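Workspace Habits, Unit 5: The Small Desk
Course handout, Fendness Evening Program
Notes by Ngaio Halliday

Welcome back! Last time we did shelves and drawers, and a lot of you stayed late to argue about label makers (I loved it). In this unit we get to my favorite subject, the cubicle desk. It is a shallow strip of surface with walls behind it, and everything you need for a working day has to fit on it or over it or under it. Please read these notes before the practical, and bring the sketch of your own desk from Unit 2.

1. Layers

Think of a small desk as a stack. The bottom layer is the desktop itself. Above that come the things that lift other things: a laptop stand, a riser, a low box under the monitor. Then you have the tops of those things, and this is where it gets interesting, because every raised top is a new shelf whether you meant it to be or not. A closed laptop is a shelf. The lid of a box is a shelf. If there is a flat place within reach, something will be put down on it.

Rangi Tautahi, who taught this unit before me, used to ask the class to draw their desk from the side instead of from above. Try it! Drawings from above make everybody look tidy. The side view shows you the piles.

2. Homes and landing spots

A home is where a thing goes when you have finished with it. A landing spot is where it goes when your hands are full. Both are useful, and a good desk has room for each. Trouble starts when a landing spot turns into a home without anybody deciding on it. Drinks are the classic case, and the mouse comes close behind.

For each item in your sketch, write H or L next to it. If you can't decide, write both and we will talk it over in class.

3. Desk study

Look at the pair below with your neighbor for a few minutes before reading on. Mark the layers first, then the landing spots, then the cables. 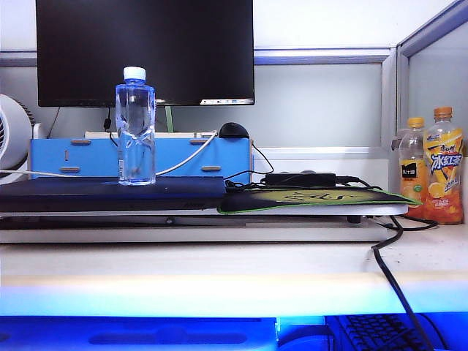
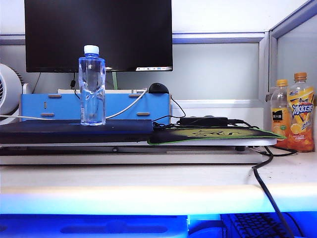
Fig. 1 and 2. Cubicle desk with a water bottle standing on a closed laptop and the mouse on top of the blue box.

Start with the bottle. It has a flat base under it and it's easy to grab, so you can see the appeal of the spot. Now ask what is underneath. Water and laptops are a bad pair even with the cap on, and the bottle also has to be picked up before the laptop can be opened. My suggestion would be a coaster at desktop level on the side of your non-writing hand, but I have heard good arguments for other places and I'd like to hear yours.

Next, the mouse. In Fig. 1 there is a mouse pad with a green border to the right of the laptop, and a power adapter is resting on it. So the pad is holding the adapter, and the mouse is up on the box! I get very excited about this kind of swap. Fixing one item nearly always frees the space for another: find a home for the adapter and the mouse can come down.

Then the blue box. A low, long unit below a monitor is a lovely use of space that often goes to waste. Think about what you would keep on top of yours, and what you would want to reach without standing up.

4. Cables

Cables get their own unit in February, so we'll only do the basics now.

Follow one cable at a time, with your finger, from end to end.
Power goes down the back where it can. A cable over the front edge will meet your knees sooner or later.
Keep the adapter off any surface you work on.
Leave some slack for the mouse, then gather the rest.
Cloth ties over plastic ones. You will change your mind, and cloth ties let you.

Corey Brunton's group tried the finger method on their own desks last year and found cables that were plugged in at one end only. Expect to find at least one yourself.

5. Practical

Work in pairs. One person moves things, the other writes down each move and says nothing (hard, I know). You have 14 minutes, then swap.

Clear the top of the laptop first. Then clear the mouse pad. Then put back only what you touch every day, and set the rest to one side until the end.

Homework, due 6th December: the side view sketch of your desk, before and after, with H and L marked. One page is plenty. Rawiri Wihongi will collect them at the door.

Reading: Bohumila Slanina's course notes on reach and height, page 68 onward. The chapter on footrests is optional but great fun.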